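I've now had the Jadar camera for two weeks, and I still can't decide whether I'm being unfair to it. The sales page says it "sees what the arm sees and then some." Fine. So does my old one, and my old one didn't cost an extra $199 for a mounting plate.

Background, for anyone who skipped the September post: we're picking one fixed camera to feed the arm controller for can handling. The contenders are the Jadar and the Tenel we already own. Yareli Palacios wants the Jadar. I want somebody to show me a number. Bronisława Urbańczyk wants us both to stop talking about it at lunch.

The Jadar's big claim is depth on shiny things. Every camera company makes this claim. They show you a nice matte box, then a nice matte mug, and then there's a footnote. Aluminum is where these things usually fall over, and a robot that's wrong by a finger's width on a drink can doesn't pick up the drink can, it punches it.

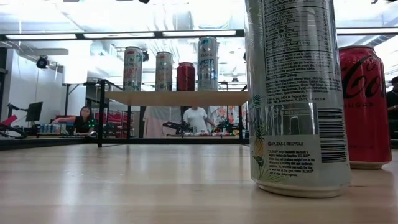 My problem with most camera comparisons is that they're run on stuff that's easy to see. One object, flat gray background, lights from the side, done. I don't have that room and neither do you. What I have is a glossy wood table that throws a bit of each can back at you, tube lights overhead, and a shelf with four more cans on it, one of them shorter than the rest. Put a tall Celsius up close with its barcode side out and a Coke Zero tucked behind it, and now the software has to decide where one can ends and the next begins. Sharp label text is lovely for me, because I can read the vitamin B12 line from my chair. The arm doesn't care about vitamin B12.

So I ran 17 grasps per camera, same gripper, same controller settings, cans moved between tries. The Tenel got 11. The Jadar also got 11. Yareli says the Jadar's misses were "closer," and she may be right, but a close miss still ends with me on the floor looking for a can.

Where I will give it credit: the cable locks. The Tenel's works itself out if you look at it wrong, and I've lost whole afternoons to that. The setup software is better too, once you get past the account you have to make (why does a camera need an account?).

I also tried the Grundari filter that's supposed to clean up reflections. It cleaned up the reflections and then it cleaned up the rim of the can. Off it went.

Next up is the Bataineh gripper with the soft pads, which Yareli swears will forgive a sloppy camera. Maybe. I'm keeping the Tenel bolted on for that one, and the Jadar goes back in its box until Sunday, when the return window makes the decision for us.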